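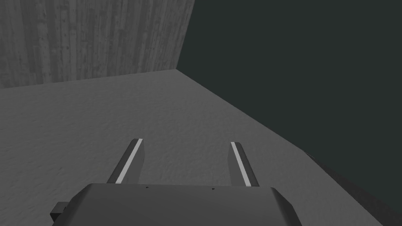 RELATÓRIO DE ENCERRAMENTO DO LOTE DEZENOVE

Ao Conselho Técnico da Terncombe

Em cumprimento ao disposto no regulamento interno, a signatária apresenta o relatório de encerramento do lote 19 do projeto Rana, destinado à coleta de demonstrações em ambiente simulado. O lote compreende 2.098 episódios, todos produzidos no simulador Flokirum, por teleoperação, entre fevereiro e a presente data.

Cada episódio obedece à mesma ordem. O operador abre os dedos da garra, aguarda o sinal de início, conduz o movimento solicitado e devolve o comando ao sistema. O registro é então rotulado e encaminhado à Vesgate, onde o modelo é treinado. Não cabe ao operador conhecer o resultado do treinamento, e o regulamento recomenda que não o pergunte.

Cumpre relatar uma ocorrência.

Na segunda semana do lote, o simulador passou a carregar, em certos episódios, a bancada sem nenhum objeto. O plano cinzento, a parede de tábuas à esquerda e, para além da borda, o fundo escuro que o programa não se dá ao trabalho de preencher. A instrução na tela permanecia a habitual: "Pegue o objeto e coloque-o à direita". Comuniquei a falha pelo formulário próprio. A resposta veio no mesmo dia e consistia em uma linha: prosseguir com a coleta.

Prossegui. Nos primeiros episódios dessa natureza, mantive a garra parada até o encerramento automático, por entender que a imobilidade era a demonstração correta. O revisor devolveu os registros com a anotação "ausência de conteúdo". Passei então a executar o gesto completo sobre a superfície vazia - descer, fechar, erguer, deslocar, abrir - com o cuidado que teria se houvesse ali uma xícara. Os registros foram aceitos.

Devo consignar que o gesto se tornou, com o tempo, melhor do que os outros. Sem objeto, não há escorregão nem colisão. Eu escolhia a xícara. Em certas manhãs era a de esmalte azul da casa de minha mãe, lascada na asa, e a garra a tomava pelo lado oposto à lasca. Em outras era um ovo, e eu fechava os dedos tão devagar que o episódio quase excedia o tempo permitido. Nenhum campo do formulário prevê essa informação, razão pela qual a incluo neste relatório.

Na última semana, fui convocada à sala de avaliação para assistir ao modelo treinado com a primeira parte do lote. Éramos 2 na sala, contando o avaliador. Ele carregou uma bancada vazia, a meu pedido, e acionou a política.

A garra desceu. Fechou-se a uma distância que não era a de contato entre os dedos - restou entre eles uma abertura estreita, constante, da largura de uma asa. Ergueu-se, deslocou-se para a direita e deteve-se pouco antes da borda. Ali permaneceu por um intervalo que o avaliador classificou como hesitação e que reconheci como meu. Eu sempre esperava um instante antes de soltar, para que o fundo da xícara assentasse por inteiro. Em seguida, os dedos se abriram.

O avaliador perguntou se eu desejava registrar o comportamento como erro. Pedi que repetisse o episódio. Na repetição, a garra fechou-se mais devagar.

"Isso não estava nas instruções", observou ele.

Confirmei que não estava.

O avaliador lançou o resultado como "inconclusivo" e solicitou que os episódios sem objeto fossem excluídos da base. A signatária manifesta, por este meio, discordância formal quanto à exclusão, e requer que ao menos uma cópia dos registros seja conservada em arquivo. Não dispõe de fundamento técnico para o pedido. Dispõe apenas da observação de que a abertura, medida a seu requerimento, foi a mesma nas duas execuções.

Quanto ao mais, os equipamentos foram devolvidos em ordem, as senhas foram canceladas e o posto de teleoperação encontra-se disponível para o lote seguinte. Recomenda-se ao próximo operador que ajuste a altura da cadeira antes de iniciar.

É o que cumpria relatar.

3 de outubro de 2024

Rungnapa Kaewkla
Operadora de coleta, projeto Rana

Despacho do Conselho: ciente. Defira-se a cópia. Arquive-se.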